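Why Do Games Make You Pay for a Box You Can't See Into?

A loot box guide for players who like to ask questions
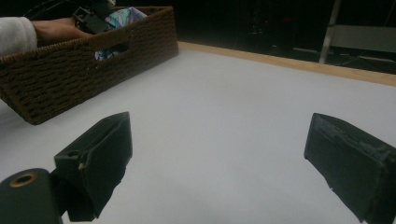 Say you've been playing a game for a while. You know the maps, you have a favorite character, and you've finally beaten that level with the lava. Then a shiny chest pops up on the screen. It shakes. It glows. Music plays. "Open me!" it says, and under that, in much smaller letters, there is a price.

That chest is called a loot box. Some games call it a crate, a pack, a capsule or a mystery egg. The name changes a lot, and the idea hardly changes at all. You hand over something (coins, gems or real money) and the game gives you a surprise. You don't get to see the surprise first.

Is that fair? Some people say yes, it's like buying a pack of trading cards. I'm not so sure. Let's take a closer look.

What's in there?

Let's use a made-to-measure world called Skinesstead, a place where you build a farm and fight off swamp monsters. In Skinesstead you can buy the Karex Chest. The picture on the chest shows a golden dragon with fire coming out of its ears. Wow! So you'd think there's a dragon in the chest.

Well, there might be. Most of the time there's a hat. Or a slightly different hat.

The dragon is what game makers call a "rare drop." Rare means it doesn't come out very often. But how often is that? Good question, and one you should ask every time. Many games have a page that tells you the odds. It may be hidden behind a tiny letter "i" or at the bottom of a menu you have never opened. Go look for it. If a game is proud to show you the dragon but shy about the odds, I'd wonder why.

A bit of math (it won't hurt)

Suppose the odds page says that 2 chests in every 3,000 have the dragon. That sounds like if you opened 3,000 chests, you'd be sure to get it. You wouldn't be! Each chest is picked fresh, as if the game rolled a giant pair of dice all over again. The game doesn't remember that you've been patient. You could open 2,912 chests and get 2,912 hats. The next chest would have the same poor chance as the very first one.

Some games do promise you the big prize after a certain number of tries. Players call this a "pity timer." It's nicer than no promise at all, but check how many tries it takes and what they would cost. Sometimes the pity is pretty small.

Where did my money go?

Now for gems. Lots of games don't let you pay for a chest with dollars. First you buy gems, or stars, or a fizzy-sounding thing like Flavura. Then you swap those for the chest.

Why the extra step? Game companies may tell you it's simpler. Is it? Say one chest costs 6 Flavura, but the shop sells Flavura only in bags that never come out even. You buy a bag, you open your chests, and you have a few left over. They can't buy anything. So you think, hmm, I only need a couple more...

It also gets hard to tell what you've spent. Six Flavura doesn't feel like money. It is, though. Somebody paid for it.

But it says the sale ends tonight!

Maybe it does. Timers are real sometimes. Still, you may notice that the chest that was going away forever in September is back for the winter event wearing a snowflake. A countdown makes people hurry, and people in a hurry don't read the odds page.

Try this. Close the game, do something else, and come back tomorrow. If you still want the thing, talk to a grown-up at home about it. If you've forgotten what it was, you have your answer.

So are all loot boxes bad?

No. Some can be earned just by playing, with no money at all, and opening a surprise can be fun. Plenty of games also let you buy exactly the item you want, with the price right next to it. In the sky-racing game Vasiliauskas Run, you pick your glider, see what it costs and choose yes or no. That's a shop. You know how shops work.

Rules are different from country to country, too. Some places have put limits on loot boxes, and grown-ups are still arguing over whether they count as gambling — which means risking money on luck. You can have an opinion about that. You're the one playing.

Questions to ask before you tap

What are the odds, and where are they written?
How much is this in real money?
Can I get the same thing by playing?
Who said I have to decide right now?

Words to know

Loot box: a surprise you get in a game without knowing what's inside.
Odds: how likely something is to happen.
Rare drop: a prize that hardly ever comes out.
Pity timer: a rule that gives you the prize after a set number of tries.

Page last updated 19 May 2026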